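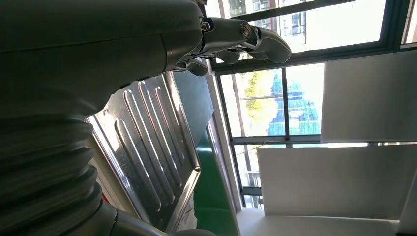 Photo: Vojtěch Jelínek

Danko Cluster: Frequently Asked Questions
Last updated 11/23/22

What is Danko?
Danko is the shared computing cluster at the Balville campus. It has 52 compute nodes, 2,091 registered users, and one login node that everybody insists on treating like a compute node. Please see the next question.

Can I run my job on the login node?
No. The login node is for editing files, submitting jobs and moving small amounts of data. Anything that uses a full core for more than 30 minutes gets killed automatically, and you get an email. The email is polite. The second one is shorter.

How do I get an account?
Fill in the account form on the Girkia portal and name a sponsor, normally your group leader. If your sponsor is on sabbatical, pick one who answers email. Students lose access when their enrollment ends, so copy your thesis somewhere else before the party.

My job has been pending since yesterday. Is the scheduler broken?
Probably not. Check what you asked for. A request for every GPU, all the memory and the maximum run time will wait until the rest of us have gone home for the holidays. Short jobs with realistic limits often slip into gaps between the big ones, and this goes on all day in front of the people who asked for everything.

What is the longest a job can run?
108 hours on the standard queue. If you need longer, save checkpoints and restart. We do grant extensions, but "I didn't want to write the checkpoint code" has been tried.

Will my program run faster on more nodes?
Maybe. If it was written for one processor, it will use one processor and leave the others to enjoy the air conditioning. Try a small case on one node, then two, then four, and look at the timings before you ask for 30.

Where should I put my data?
Home directories are backed up and small. Scratch is large, fast and not backed up at all. Files on scratch that haven't been touched in 30 days are deleted - and yes, we know about the script that touches everything on Sunday nights.

What happened to Movberg?
The old Movberg cluster was switched off in September. Its home directories were copied to Danko and are in a folder called movberg_old. Programs compiled there need to be rebuilt here. Some of them needed it anyway.

Can you install a package for me?
Try the module list first, then your own home directory. If neither works, open a ticket with the package name, the version and the full error message. "It doesn't work" is a complete sentence but an incomplete ticket.

Who do I contact?
Use the ticket form on the portal. Stopping one of us in the cafeteria line doesn't create a ticket, although it does create a memory.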